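Subject: Re: [tenants-list] Bakik contract and the repairs backlog 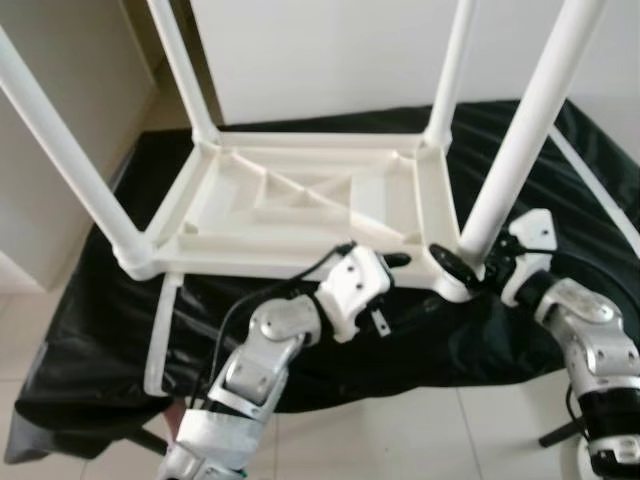

White plastic stool, upside down, showing the ribs under the seat.

On May 19, 2021 the Jellitz Court office wrote:
> The housing department has given Bakik notice on the
> maintenance contract for all 289 apartments. Trernalex
> will take over in September. Repairs already reported
> will be passed on to the new contractor. Tenants do not
> need to do anything.

I would not rely on that last sentence. When McPhee Street changed contractors, tenants with open requests were told to report them again, and the date on the new report was the one that counted.

If you have a repair open with Bakik, write down the request number and the date you first called. Then email both to the office and keep a copy. Phone calls are fine for emergencies but leave you with nothing to show later.

Two things I have asked the office and not had answered:

Does the 30 day limit for non-urgent repairs start over when Trernalex takes the job?

Who pays the $100 missed visit charge if the visit was booked by Bakik and never entered in the new system?

Almost 2 months of requests from the north building are still open, mostly leaks and window locks. I will post the reply to the list when I get one. The draft contract can be read at the office during normal hours. Ask for the maintenance schedule too, as it is in a separate folder.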